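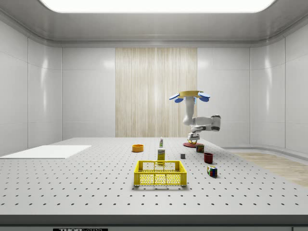 Allotment water charges going up

piletine
Letter came this morning. From July the water charge goes from 53 pounds a year to a metered rate per plot. Has anyone else had theirs?

Rosteo_plot
Yes, same letter. I don't mind a meter. I use two water butts and hardly touch the tap until the beans are in.

eskildsen
I do mind. Half the plots on our side have no shed, so there's no roof to collect rain from. We'd pay more for the same beds.

Rosteo_plot
You can put a butt under a cold frame with a bit of guttering. Mine fills in a wet week.

eskildsen
A cold frame won't keep a full plot of courgettes going through a dry summer.

Tetteh Kpodo
The old site at Pindik Lane went over to meters while I was there. My first bill was lower, then the main pipe leaked and they split 621 pounds between us. Ask who pays for leaks before you agree to anything.

piletine
Good point. The letter doesn't mention leaks at all. It says replies by post or email, so I'll put that in mine.

Rosteo_plot
Fair enough, I'd want that in writing too. Still in favour of the meters.

eskildsen
Still against. I've asked for the flat rate to stay one more season.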